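Module Robotique de service — Support de cours, séance 3
Ouverture de portes par un manipulateur mobile à deux bras : règles d'exécution et bonnes pratiques
Responsable du module : Shakuntala Upadhyay

Objet de la séance

Le présent support complète le cours magistral consacré à la manipulation d'objets articulés. Il fixe les règles que les étudiants sont tenus d'appliquer lors des travaux sur le simulateur Tirko, ainsi que les critères retenus pour l'évaluation des comptes rendus. Les notions de cinématique directe et inverse sont supposées acquises ; on se reportera au besoin au polycopié de septembre.

Les règles ci-dessous s'inspirent de la charte interne du laboratoire Dallutel. Elles ne se substituent pas aux normes de sécurité en vigueur, dont la lecture demeure obligatoire avant tout passage sur machine réelle.

1. Approche et positionnement de la pince

1.1. La phase d'approche s'effectue pince ouverte, à vitesse réduite. L'étudiant déclare la vitesse maximale de l'effecteur dans le fichier de mission et ne la modifie plus en cours d'essai.

1.2. Le repère de travail est attaché au vantail et non à la pièce. Tout recalage de ce repère est consigné dans le journal avec l'heure de simulation.

1.3. La caméra de poignet sert à vérifier la position des doigts par rapport au bord du vantail et à l'habillage du cadre. À très courte distance, les moulures des panneaux fournissent souvent les seuls contours exploitables : les doigts écartés au bas de la vue, le chant de la porte et la ligne oblique du chambranle doivent pouvoir être identifiés avant toute commande de contact. 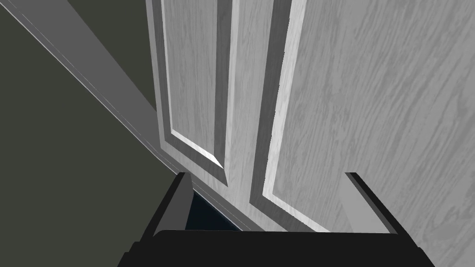

2. Contact et effort

2.1. Le premier contact est recherché en commande d'effort. Le seuil d'arrêt est fixé à 18 N pour l'ensemble des exercices du module.

2.2. Le dépassement du seuil entraîne l'arrêt des deux bras, y compris lorsque l'un d'eux n'est pas en contact. Une reprise automatique n'est admise qu'après ouverture de la pince et recul le long de la trajectoire d'approche.

2.3. Le nombre de reprises est limité à 3. Au-delà, l'essai est déclaré en échec et conservé comme tel dans le journal. La suppression d'un essai en échec constitue un manquement et sera traitée comme une falsification de résultats.

2.4. Aucun effort latéral n'est exercé sur une poignée dont le modèle articulaire n'a pas été vérifié. On contrôlera en particulier l'axe de rotation, les butées et le frottement déclaré.

3. Coordination des deux bras

3.1. Un bras est désigné comme bras d'action, l'autre comme bras de maintien. Cette désignation figure dans le fichier de mission — elle ne peut être inversée qu'à l'arrêt complet.
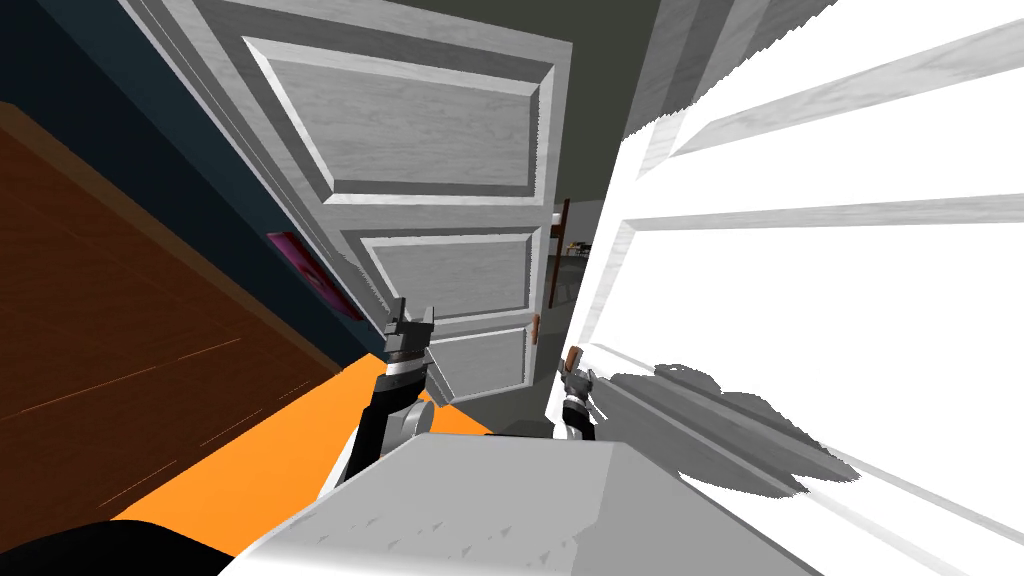
La règle de coordination retenue dans ce module est celle de l'exclusion des volumes : à chaque instant, les volumes balayés par les deux bras doivent rester disjoints, celui du vantail étant compté comme un troisième volume mobile. Cette règle s'apprécie sur la vue de tête autant que sur les données articulaires. Dans la configuration reproduite, la pince gauche est ouverte devant le panneau inférieur du vantail, tandis que la pince droite tient un petit objet brun sous la poignée ; l'étudiant indiquera, pour une telle posture, quel bras peut se déplacer sans que l'autre soit préalablement dégagé. La réponse sera justifiée par le calcul de la distance minimale entre les segments.

3.2. Tout objet tenu par une pince est intégré au modèle de collision du bras correspondant. L'omission de cet objet est l'erreur la plus fréquente dans les comptes rendus des promotions précédentes.

4. Franchissement du seuil

4.1. L'ouverture du vantail n'autorise pas à elle seule le déplacement de la base. La largeur libre est mesurée, puis comparée à l'encombrement du robot bras repliés.

4.2. La pièce située au-delà est observée avant l'engagement. Le mobilier visible par l'ouverture, ici une table, des chaises et un lit superposé, est reporté sur la carte d'occupation, même lorsqu'il se trouve hors de la trajectoire prévue. Un élément que l'on ne sait pas identifier est reporté comme obstacle.

4.3. Les zones surexposées ou masquées par une surface très proche sont traitées comme inconnues. Elles ne sont jamais déclarées libres par défaut. 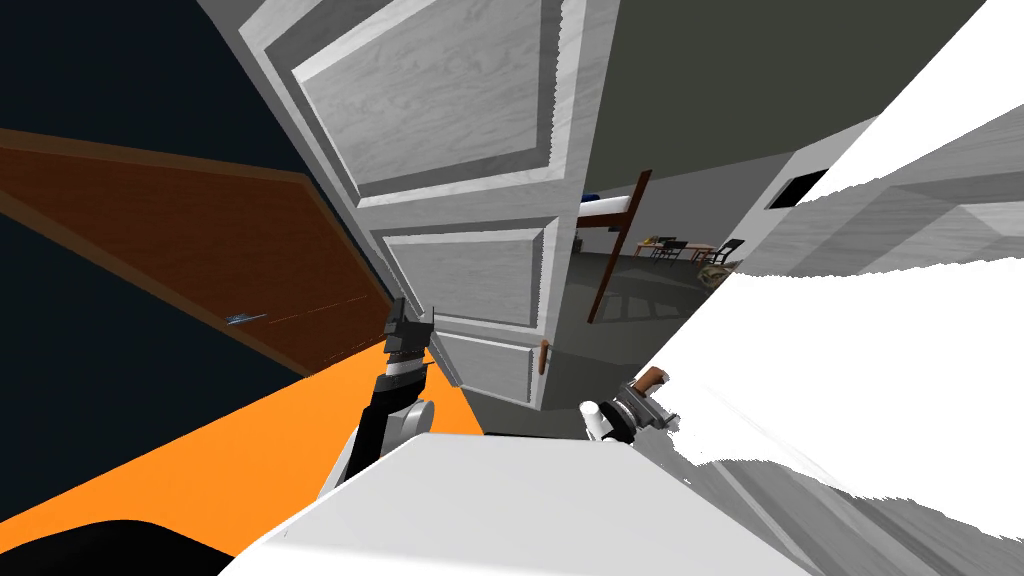
5. Compte rendu

5.1. Le compte rendu est remis par binôme, en 2 exemplaires, dont un au format du dépôt Štefanec. Il comporte le fichier de mission, le journal complet et les vues retenues pour l'analyse.

5.2. Chaque vue est accompagnée de la mention du capteur d'origine et de l'heure de simulation. Les vues issues du simulateur sont signalées comme telles ; elles ne peuvent être présentées à l'appui d'une conclusion portant sur le robot réel.

5.3. Les grandeurs sont exprimées dans les unités du Système international, avec leur incertitude lorsqu'elle est connue.

Lecture préparatoire à la séance suivante : Drinatness, note technique sur la commande en impédance, sections 2 et 3.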